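Riniston short course, handout 4: Gathering examples
Fri 20 July

Be wary of any figure given without its conditions. The Levgate set is quoted as 3000 examples, and people repeat that as if size settled the matter. Ask how many objects, how many tables, how many pairs of hands. 200 examples of one bag on one table teach a system that bag and that table.

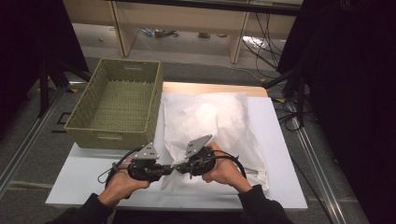
Hand-held grippers are quick and cheap, and I use them. But the person holding them still has human eyes and a human shoulder, and corrects small slips without noticing. The arm that later copies the motion may have neither the reach nor the sense to do so. The Clitside notes pass over this in a line.

Soft things are worse. A sack folds differently each time – so what counts as the same task?

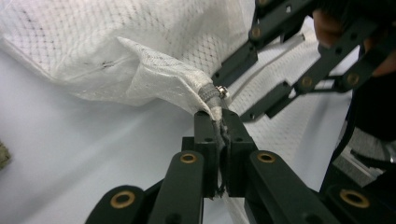 Fig. 2. Jaws closed on the neck of a woven sack, second gripper close by.

Of 128 tries in the Olivares exercise, 118 were kept. Before the December session, write half a page on what you would want to know about the rest, and who should decide.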